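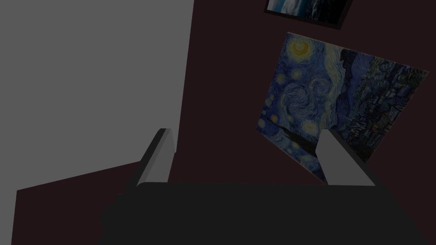 4. Guest Names on the Tracklist and the First Week of Listening

Home Issues Articles Authors Contact

Print this article | E-mail this article

Published online June 14, 2023

4.1 Material

In the previous section we described how the tracklist became a small publication of its own. Formerly it was printed on the back of the sleeve and the buyer saw it in the shop. Now it is usually shared by the artist before the album is out, very often as a single picture on a social page, and the names of the guests are what the followers discuss first. In this section we ask whether the guest names have a relation with how the songs are played in the first week, and whether this relation is the same for all positions on the album.

The material comes from the Mellora catalogue, which holds albums from independent and middle-sized labels. We took all albums for which the tracklist was made public before the release, and for which the play counts of the first week were complete. This gave 337 albums with 3623 tracks. Albums of live recordings were left out, and also collections of older songs, for the reason that their guests were already known to the public. Songs that had been released as singles before the album were kept in the material but marked, and we return to them in 4.3.

The credits were taken as they stood on the release day. Where the spelling of a guest name differed between the shared tracklist and the final credit, we followed the final credit. A group was treated as one guest. A producer was treated as a guest only when the name appeared in the title of the song.

4.2 Position of the guest songs

The songs with guests are not spread evenly. On most albums the opening song is performed by the main artist alone, and the first guest comes on the second or the third song. The middle of the album holds most of the guests. Near the end they become fewer again, and the closing song is again very often a solo song. Labels with which we spoke consider this order as natural. At Windel we were told that the first song must "say whose house it is", and that a guest in the first minute makes the listener uncertain about whose album has been started.

The Marinho label does it in a different way. Several of its albums open with a guest, commonly an older singer who gives a short spoken or sung introduction. Such openings have low play counts in the first week in comparison with the song that follows. We do not think that this shows a lack of interest. The introductions are short, they are seldom put on playlists, and many listeners jump over them after the first hearing. For this reason the opening pieces without a full song structure were treated separately in all comparisons below.

For the middle songs the relation is clearer. A song with a guest had, in the first week, more plays than the solo songs directly before and after it on the same album. The difference was large on albums by artists with few earlier releases, and small on albums by artists who were already widely known. It was also larger when the guest came from another country than the main artist. Here one must be careful, as a foreign guest brings listeners from a second market, and the plays from this market are added to the same song. When we looked only at the plays from the home market of the main artist, the difference remained but it was considerably weaker.

4.3 Singles released before the album

A song that has been a single for some months is in another situation than a new song. It has its listeners already, and it stands in playlists which were made before the album existed. On albums which included one or more such singles, these singles could take up to 81 per cent of all plays in the first week. If they also have guests, and they frequently do, then a simple comparison will give to the guest what belongs to the earlier release date. Some of the earlier studies in this field did not separate the two, and we believe that their results for guest songs are too high.

When the marked singles are taken away, the guest songs still stand above their neighbours, but the order among the labels changes. Albums released in January showed the weakest relation. In this month there are few new albums, and it seems that listeners go through the complete album more patiently, so that the solo songs receive a larger part of the plays.

We also compared the albums where the full list of guests was announced at once with the albums where the names were given one after another. The Tuleven service, where the followers can save an album before it is out, was helpful in this part. The step-by-step announcements brought more saves before the release. In the first-week plays, however, we could not find a stable difference between the two ways.

Figure 2. Framed photograph of a cloudy sky on a dark wall (computer rendering).
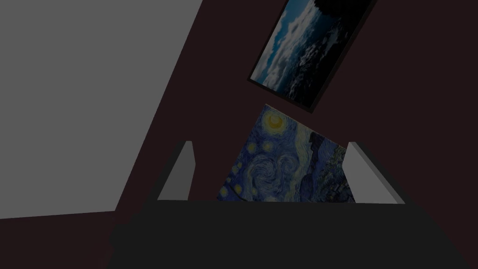 Do listeners choose a song because of the guest, or because of its place on the album?

Both have an influence, but in our material the guest name is the stronger one for the middle songs, and the place is the stronger one for the opening and closing songs. A solo song in second position is played nearly as often as a guest song in the same position. Later on the album the listener has begun to select, and then a known name in the title helps.

4.4 Limits of the comparison

Three points should be kept in mind. The play counts do not say who is listening, and one very devoted follower can give many plays to one song. The catalogue is also stronger in popular and dance music than in other kinds, and guests are more common in these kinds anyway. Further, we have no information about payment for placement in playlists. If a label pays for the guest songs and not for the solo songs, our figures would show this as an effect of the guest.

We were also not able to study the songs where the guest was announced but finally did not appear. Such cases exist, and they are remembered by the followers for a long time, but in the final credits they leave no trace. A collection of the shared tracklists in their first form would be needed for this, and it should be started by somebody before the older posts are deleted.

Section 5 turns to the guests themselves and asks whether the appearance brings listeners back to their own recordings.

Related articles

The shared tracklist as announcement
Spoken introductions on popular albums
Album saves and first-week plays on Tuleven
Singles before albums: a problem of comparison
Spelling of artist names in music credits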